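Can a machine fold your polos yet? How to find out with one shirt and a table

Short version: sort of, slowly, and only if you set the job up properly. This is the routine I use when someone wants to know whether laundry folding is ready to hand over. It takes an evening. No lab needed, but you do need patience and a shirt you don't mind handling over and over.

What you need

One polo shirt, plain colour. A table with clear space on every side of the shirt. Two grippers, hand-held or on arms. A timer. Something to write on.

Why a polo and not a towel? Towels are too easy. A polo has a ribbed collar, a placket, buttons, two sleeves that never lie the same way twice. If a machine copes with that, T-shirts should be fine. Shirts with cuffs are another matter, leave those for later.

Step 1. Lay it out

Collar away from you, hem towards you. Don't smooth it perfectly. Real washing doesn't come out smooth and you want to know what happens with a few creases in.

Step 2. Take the side first

Pinch one long edge, low down, just enough cloth to lift. Go in from the side with the finger nearly level with the table. Too much cloth and you drag the whole shirt, too little and it slips out. Most of my early goes failed right here, well before any folding.
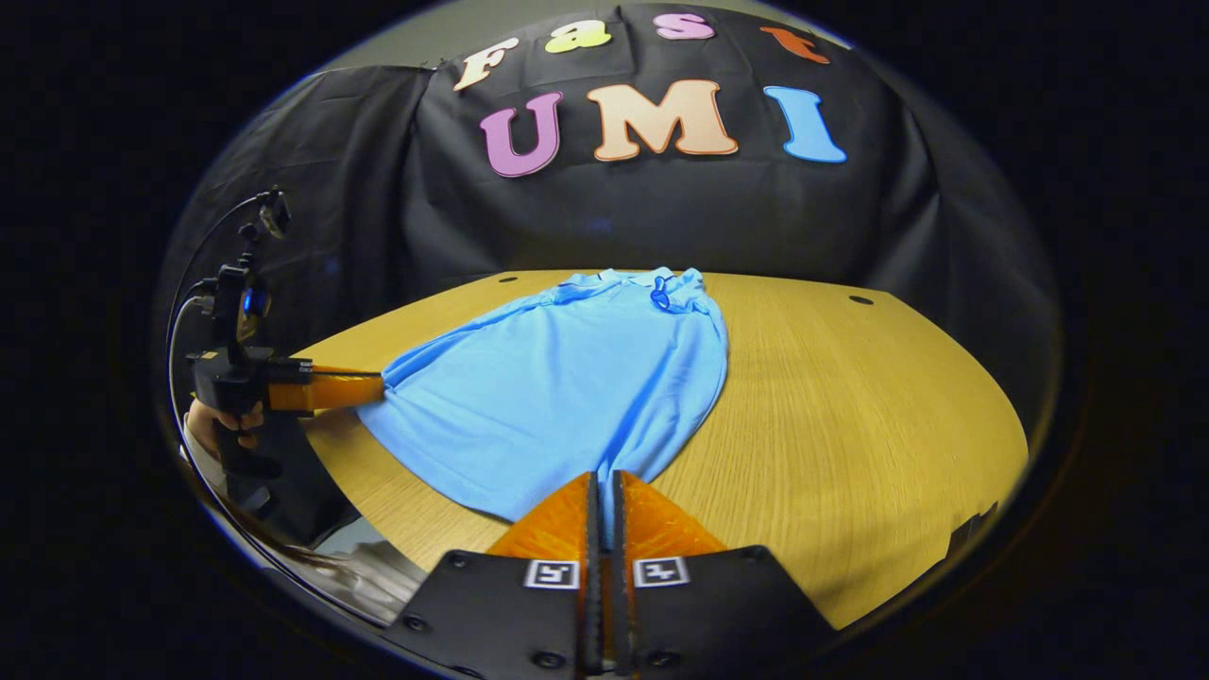
Do I need two grippers for this?
For a polo you want two, one to hold and one to carry the edge over. A single gripper can do it in more moves, but the body tends to slide across the table each time you pull.

Step 3. Sleeves in

Fold each sleeve inwards over the chest, then let go cleanly. Letting go is harder than it sounds. Cloth clings to a grippy finger and comes back with it, so open wide and back off low before you lift. If a sleeve flops back out, count it as a miss and carry on. Don't tidy up by hand!! You'll be tempted.

Step 4. Sides to the middle, then hem to collar

Both long sides in, keep the collar showing. Then bring the hem up in one go. Keep the two grippers level or you get a twisted parcel. Pause. Check the corners. Write it down.

Step 5. Shake it out and go again

One good fold tells you nothing. I do 100 in a batch, changing the starting position a bit each time - rotated, shifted, one sleeve under. My notes for each go are just time taken, where it went wrong, and whether I'd put it in a drawer.

How much practice does the machine want?

More than you'd think. My first attempt at training on hand-guided folds used 439 goes and it was hopeless at sleeves. By 3,000 it was decent on that one shirt. Then I gave it a darker one in a thicker knit and it was back to grabbing air. The Grenico notes suggest mixing garments from the start and I wish I'd read them frist.

Leave a few half-done folds in the set as well, begun from odd states. One sleeve in, one out. A machine that has only ever seen a flat shirt has no idea what to do when its own fold goes wrong.

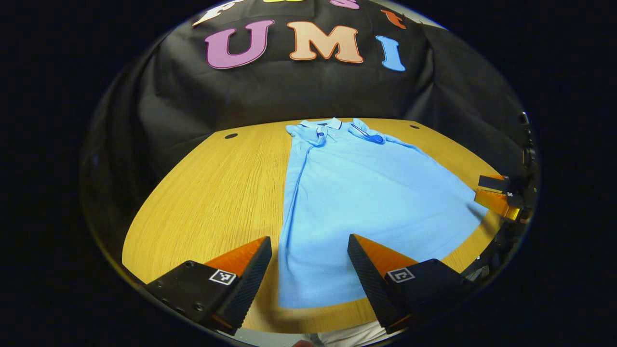 Nonolau wrote in underneath an earlier version of this page: we tried the same on our finishing bench and the folding was the easy part, what beat us was picking one shirt out of a full basket. Fair point. Everything above starts with a shirt already spread on a table, and that's half the chore done for it. Try the basket as a seperate test, after this one.

So is it ready?

For a shop floor with one garment and a steady supply laid flat, getting there. Worth a trial. For a house, no. My best run was 7 clean folds in a row, then a sleeve caught and the lot had to be restarted. I can do a pile by hand while the kettle boils.

If you only have time for part of this, do steps 2 and 3. Side pinch, sleeve release. Next page covers collars that won't stay down, plus a note on buttons catching.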